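A Sunday at the Drilura laundry

Drilura washes linen for hotels, and once a year, in June, it lets the public in to see where the pillowcases go. I went on the Sunday. There was a queue, which says something about Vutholm on a Sunday.

Our guide was Brenda Jara, who has worked there long enough to have folded by hand most of what a person can sleep on or dry themselves with. She took us past the washers at a fair pace. They are enormous and very loud, and a small boy in front of me asked if they ever ate anyone. Brenda said not on her shift.

The sorting hall used to have 3 long benches with people standing at them all day. One bench is left. The other work has gone to a line that the staff call Mushi, and it gets through 2,000 towels before lunch. I asked what happened to the people. Some retired, some moved to checking and mending, and two now look after Mushi, which mostly means pulling a bathmat out of it and saying something short.

Kyriaki Deligiannis is one of the two. She likes the new job better for her shoulders and less for the conversation. At the bench you talked. Now she wears ear defenders and has a screen that tells her she is 279 towels ahead of target, a fact she has never found a use for. The pay went up a little. The tea break got shorter, and I gathered this was the sorer subject.

The last stop was the trial room, where small cloths are handled by a pair of arms, one at each side of a table. Folding a limp thing is apparently the hard part, and Brenda watched with the patience of someone who could have done the whole basket by then. She has been asked to advise on corners. She told them she would want that in her job title, and is waiting to hear back.

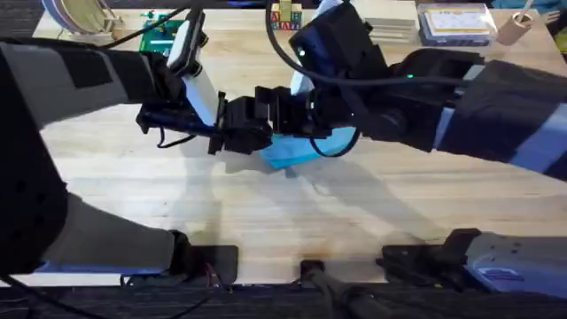
Tea afterwards was in the canteen, with a very good lemon cake, cut by hand.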